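The siren that cries every August

Every August the border villages above Lurkby get their letter from the defence ministry. It comes in a stiff envelope, it regrets any inconvenience, and it tells us what to do if something falls out of the sky. We are to move indoors. We are to stay away from windows. We are then to ring a number which, when I tried it last summer, was answered by the parking department.

I have kept five of these letters. The wording has barely changed, apart from the year someone discovered bold type. 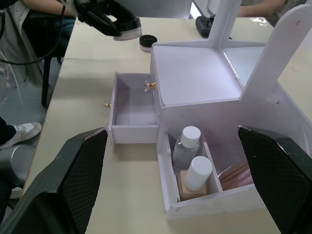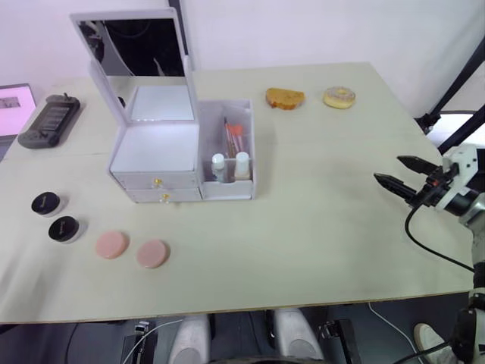 Akihiko Yoshida wrote to me after my last column to say that I was being unfair, and that a dull letter is a good deal better than a shell through the roof. He lived through the bad spring in Rondden, when the two sides across the river were lobbing mortars at one another and aiming, as far as anyone could tell, with their eyes shut. A dud came down behind the school there and lay in the nettles for 14 hours before a disposal team arrived. "You make jokes about envelopes," he wrote. "We would have liked an envelope."

Fair enough. I have read his letter several times and I can't find the bit that's wrong. But I'd like to put something beside it, which is that Rondden got its envelope in the end, and a siren too, and the siren is my real complaint.

The siren was meant to sound when a shell crossed the river. It now sounds when a shell crosses the river, when there is thunder, when the army exercises at Trummer, and once, memorably, during a wedding. People used to run for the shelter. Then they walked. These days a good many finish their coffee first, and I include myself, having learned that a cup left on the table at the first wail is stone cold by the time the all-clear is given.

The ministry calls this "public complacency". I call it arithmetic. If you tell people 501 times that they are about to be blown up and they are not blown up, they will draw a conclusion, and it will be the wrong one on exactly the day it matters.

What would help is dull and fairly cheap. Sound the siren for the villages under threat and leave the rest of us alone. The army can plainly tell which side of the hill a thing is heading for, because it says so in the statement it puts out afterwards – always very precise, always after lunch. And tell us when it was a mistake. After the wedding we heard nothing for two days, and by then half of Drondero was certain there had been a raid and the other half that the best man had leaned on something.

Ursina Lüthi, who sits on our district council, put more or less this to the ministry in the spring. She was told that the system was performing within expectations. She asked whose. The reply is being prepared.

I don't much mind being frightened when there is cause. The people across the river have had far worse than cold coffee, and some of what lands on our side was meant for them. But a warning is a sort of promise, and this one has been made so often, in such a loud voice, that my neighbours have stopped listening to it. The next letter is due shortly. I shall read it away from the windows.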